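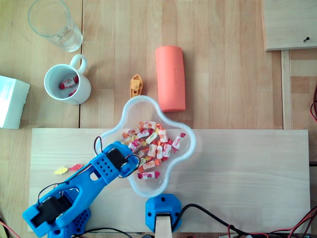
Feven Ejigu
January 28, 2019

1/ Moving a small choir's sheet music from paper folders to a shared library. I did this for Stedside Singers over the winter. Notes for anyone with the same job.

2/ We had 1,039 loose copies in four filing drawers. Most were filed by title, some by composer, and the Christmas music was filed under C for Christmas.

3/ First step was sorting by title only. Ignore the arranger until the end. If you start splitting by arranger on day one you will run out of floor.

4/ Count the copies of each piece and write the number on the folder in pencil. It changes every time someone moves away with their folder.

5/ We ended up with 180 titles. The Gumlow choir across the river has 900, and they lend. Ask your neighbors before buying anything.

6/ Photocopies went in a separate box. Where we had no purchased originals, the copies were recycled and the piece came off the list. Some altos were upset about this.

7/ Numbering: plain numbers in the order you shelve them. No letters for season or language. We tried letters in September and had to redo two drawers.

8/ The catalog is a spreadsheet. Columns are number, title, composer, arranger, voicing, copies, last sung. I left out key and length. People can look at the page.

9/ Voicing matters more than I expected. Our director searches by it first, mostly for SAB, as we are short on tenors again.

10/ Boxes: get the kind that open on the long side. Spine labels in black marker, large enough to read from standing height. Printed labels peeled off in the Skekside hall cupboard by the second week.

11/ Lending is a sign-out sheet taped inside the cupboard door. Name, folder number, date out, date back. The pencil is on a string.

12/ Still to do: the handwritten descants from the old Deng Street choir. They have no titles, only first lines. I will list them by first line and leave the composer blank.

13/ I can send a blank copy of the spreadsheet. Reply here with your choir's name.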